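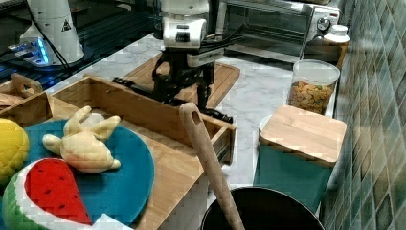 Household Food Storage and Waste in Shared Student Housing

Project report submitted by Gleice Barbosa
Nolte Hall Residence Study
31/05/2023

1. Background

Students living in shared housing throw out a good deal of food that was fit to eat when it was bought. Earlier work by the Dukine student union, carried out in 2020, looked at what residents spent on groceries but did not ask what became of the food afterwards. The present project was set up to fill that gap for two residences, Nolte Hall and Skalstead House.

The residences differ in ways that matter to the results. Nolte Hall has large kitchens shared by a whole floor. Skalstead House is divided into small flats, each with its own kitchen, and most tenants there stay for more than one year. Both are within walking distance of the Vakby market, where many residents buy their fruit and vegetables.

2. Method

A written survey was sent to 300 residents, of whom 108 returned a completed form. Residents were asked what they had thrown out in the previous week, where it had been stored, and why it had been discarded. A smaller group also kept a food diary during November. Diary keepers wrote down each item on the day it was thrown away, together with its storage place: fridge, freezer, cupboard, drawer or open counter.

Participation was voluntary and no names were recorded on the forms. The diary sheet was changed once, after the first few days, when it became clear that leftovers from cooked meals had no column of their own. Entries made before the change were sorted by hand and may be less reliable than the later ones.

3. Food kept on the counter

Fruit was the item most often left in the open. Residents who kept lemons, apples or bananas in plain view reported using them sooner than those who put them in the fridge, where they were pushed to the back and forgotten. The reverse was true of bread, which went stale or mouldy on the counter in warmer weather and was seldom moved to the freezer in time.

Counter space was a common complaint at Nolte Hall. Several respondents wrote that canisters, plates and small organizers filled the area meant for preparing meals, and that food was then placed on top of whatever was already there. Items stacked in this way were often claimed by no one at the end of the week and were cleared away by whoever cleaned next.
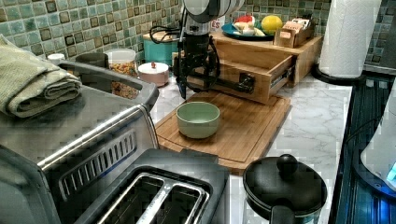
4. Drawers and cupboards

Dry goods were rarely wasted, but they were often bought twice. Tea, spices and packet soups turned up in duplicate in many diaries, usually when a resident could not see what was already in the cupboard. Flats at Skalstead House that stored packets upright, with the labels facing out, recorded fewer double purchases. The group was too small for this to be treated as a firm finding – it would be worth testing again with more kitchens.

Deep drawers were less favoured than shallow ones. Respondents described losing onions and potatoes at the bottom and finding them only by the smell.

5. Labelling

Both residences supply labels for shared fridges. At Nolte Hall the labels were used mainly to mark the owner, and few carried a date. Residents said they were unwilling to eat or discard another person's food without one, even when the owner had moved out.

6. Recommendations

It is recommended that each Nolte Hall kitchen set aside one marked shelf for food that anyone may take. Labels should have a printed space for the date, and a supply should be kept on the fridge door. The residence office may also wish to replace the deepest drawers when the kitchens are next refitted. A second round of diaries, using the corrected sheet from the first day, is proposed for the coming November.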